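Ticket 3000: Teleop demos in the Kestis sim, wrist view lags the hand
Status: open (reopened, closed, reopened)
Component: Somard remote-control rig
Priority: medium, which on this tracker means "after lunch"

Summary
Episodes recorded by hand controller replay badly. The arm arrives, thinks it over, and closes its fingers a little after the moment the operator closed theirs. The trained policy has learned this faithfully and now hesitates before everything, like a guest deciding which fork to use.

Steps to reproduce
Start Kestis with the default home scene. Connect the Somard rig. Record a demo of any small pick. Replay with the Pal exporter at normal speed. Watch the grip command and the wrist camera disagree.

Expected
Grip state and wrist picture from the same tick.

Got
Grip state from now, wrist picture from 134 ms ago. On the second workstation it was 191 ms, so at least we have variety.

Log

09:40 Blamed the network. The network was innocent. Both programs are on the same machine and talk to each other over a local socket.

10:15 Blamed the controller. Swapped it for the spare. Same lag, plus a sticky trigger. Swapped it back.

11:05 Pulled wrist views out of the batch to look at them beside the logged grip values. 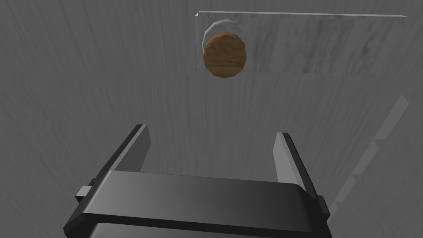
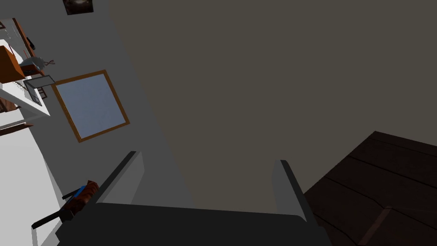
Wrist views, fingers open in both.

11:30 The trouble with checking alignment by eye is that an approach gives you very little to go on. The grip value is flat, the fingers are flat, and any two ticks look married if you want them to. In the first view there is a round brown disc up ahead of the gap and nothing between the fingers, and you could pair that with a fair stretch of the log without anyone objecting. Only the closing part of a demo is any use for this. I have stopped pairing views with log lines by squinting and written a small script that compares finger width in the picture with finger width in the joint data.

12:10 Script agrees with the complaint. The offset is constant within an episode and changes between episodes. That smells like a buffer filled at the start and never drained.

13:45 It is a buffer. The Suter recorder opens the camera stream when you press Arm and starts writing when you press Record. Whatever piled up in between is served first. Operators who press the two buttons briskly get a small lag. Operators who press Arm and then adjust their chair get a large one.

14:20 Flushed the queue on Record. Lag gone on ten demos in a row. Closed the ticket.

14:50 Reopened the ticket. The flush also throws away the first grip command, so any demo that begins with a command to open the fingers now begins without it. If they were already open you'd never know. If they weren't, the replayed arm goes in with its fist shut and nudges the object politely across the table.

15:30 Flushing the camera queue only. The command queue is left alone. Replayed 100 old tasks re-recorded with the change, fingers and pictures agree in all of them.

Workaround until the fix is merged
Press Arm, then Record, without a tea break between.

Still to do
Old demos can be repaired by shifting the wrist stream per episode, using the script's offset. Anything without a clear close has to be recorded again. I'll post the list here once I've worked up the courage to count it.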